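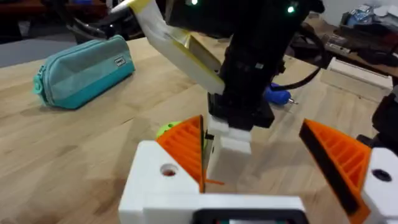 MENDIA — Brelura, the furniture maker on the east side of town, will start selling its butcher-block tabletops directly to the public in November, ending a long stretch in which they could only be ordered through contractors and school suppliers.

The company said the tops will be sold from the front part of its workshop, where a showroom is being fitted out in what used to be a loading area. Buyers will be able to look at finished pieces, pick a thickness and choose between an oiled surface and a bare one that they finish at home. Legs and frames will be sold separately.

Brelura makes the tops by gluing long strips of wood side by side and sanding the whole surface flat. Most of its stock is pale wood. A darker version was offered in the past but sold slowly, and the company said it has no plans to bring it back.

Sixteen people work at the shop. Three more are being hired to run the showroom and handle deliveries, and the company is taking applications at the workshop office in the mornings. The production side will stay the same size for now.

The change follows a busy year. Brelura said it filled orders for more than 40 worktables over the summer, most of them for classrooms, hobby rooms and small workshops. Many of the calls it received in that time came from people who wanted a single top for a kitchen or a home office, and the company had to send them elsewhere.

Standard tops will be kept in stock in three lengths. Other sizes can be cut to order, with a wait that depends on how full the schedule is. Cutouts for sinks and cable holes will also be done on request, though the company asks customers to bring a paper template and not just measurements. Prices have not been posted yet. A printed list is expected when the showroom opens.

Delivery within Mendia will be handled by Arai, a local moving firm that already carries the larger school orders. Customers outside the town can arrange their own pickup from the side gate. The longer tops are heavy and take two people to lift, and Brelura said it will not load them onto roof racks.

Offcuts will be sold too. They have been piling up for some time, and until now staff took them home or they went to a bin behind the building. The longer pieces are being sanded and oiled as cutting boards and shelves. Short ends will be sold by the crate, untreated, to anyone who wants them for small projects.

The company will also take in old butcher-block tops for resurfacing, including ones it did not make. Stains, shallow cuts and ring marks can usually be sanded out, it said, but tops that have split along a glue line have to be looked at first. Tops with metal fasteners left in the surface will be turned away, as they damage the sanding belts.

For people who already own one of its tables, Brelura is putting together a one-page care sheet. The advice is mostly simple: wipe up spills soon, keep hot pans off the wood, and rub in a thin coat of oil when the surface starts to look dry. Tables used for crafts or light bench work need oil less often than kitchen tops that are washed every day. The sheet also warns against leaving rubber mats in one place for months, which can leave a mark on pale wood.

Skilico, the hardware store near the bus station, will continue to carry the oil Brelura recommends and will stock the care sheet at the counter. The store has been selling a small number of Brelura cutting boards since spring and plans to keep doing so after the showroom opens.

Some work remains on the building. The floor in the old loading area has been leveled, but the front window has yet to go in, and the parking spaces along the street side still need to be marked. Until then, customers with orders already placed should keep using the side gate. The office is open until 4 p.m., and pickups after that hour have to be arranged by phone.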